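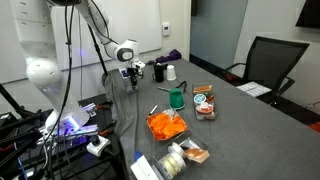 Robot club, table two. Mug, cup, green cup, tubs of bits 🤖

Right, a few of you asked what I've been up to in the evenings, so here goes. Thread!

I joined the student robotics club at the start of the year. I'd never coded anything bigger than a spreadsheet. Our team is called Eleck (don't ask, it was a typo on the sign-up form and then it was on the hoodies)

There are 12 of us on paper. On a normal night you get 7, and more if Cokevero is on. Cokevero is our end-of-year contest, named after a drink somebody once spilled in the kit cupboard.

The rules are simple enough. Each team gets a table of everyday stuff and a list of jobs. Pick this up, put it there, turn that over. You write the code beforehand and on the day you keep your hands off. Touch the table and your run's over.

Our list came out on 07/03/2025 and it's a mean one. Stand a cup the right way up. Move a pen without sending it rolling. Take a roll of tape out of a tub and leave the other tape where it is.

I got the cup job. I thought I'd got off lightly!! I have now spent more time thinking about cups than any person should.

The trouble with an upside-down cup is that it's narrow at the top and wide at the bottom, so if you squeeze it on the slope it wants to slide out of your grip. You do it at home without thinking. Try writing down what your hand does, step by step. Go on, I'll wait.

My first plan was to come straight down, grab, lift, twist the wrist over, put down. Meriem El-Sayed, who runs our team and has the patience of a saint, read it through and asked where the elbow was going to be during the twist. Reader, I hadn't thought about the elbow.

So now I do a dry run on paper first. Little stick arm, little stick cup. My notebook looks like a very boring comic.

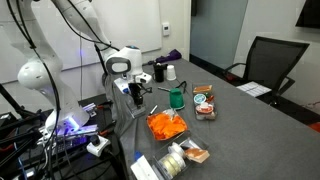

Anyway, the other half of the job is the order you do things in. If you've got a pen lying next to a cup and a cable behind it, you can't just swing in from any side you fancy. We had a proper row over it – pen first or cup first? I was cup first. I lost the vote and I'm still a bit sore about it.

We keep all our code in one big folder called Saber, and Saber is a mess. The main file is 3939 lines long and I'd guess around 17 of them are mine. I'm very proud of those lines. One of them is a comment that says "please".

Biggest thing I've learned so far: go slow. Everybody wants to crank the speed up because it looks cool. Then you can't see what went wrong, and you have to do the whole thing again slowly anyway.

Second biggest: put everything back in the same place between goes. The mug has a spot. The paper cup has a spot. If you want a brew, bring your own, I beg you.

A few people asked about the team to beat. That's Urkik, two years above us, and they've got a lad who writes his code on the bus and it works first time. Infuriating. Lovely bloke though.

Do you need to be good at maths? I'm not! You need to be OK with angles and you need to not mind being wrong in front of people. We had a history student join last term and she's better at planning the moves than most of the engineers.

Cokevero is in July so there's still time to sort the twist. Meriem wants the cup and the pen both done before we even look at the tape. I've been sneakily reading up on the tape.

Will post again once I've redone the wrist bit. If anyone's got tips for gripping things with sloping sides, my replies are open – and yes, I have already tried asking my mum.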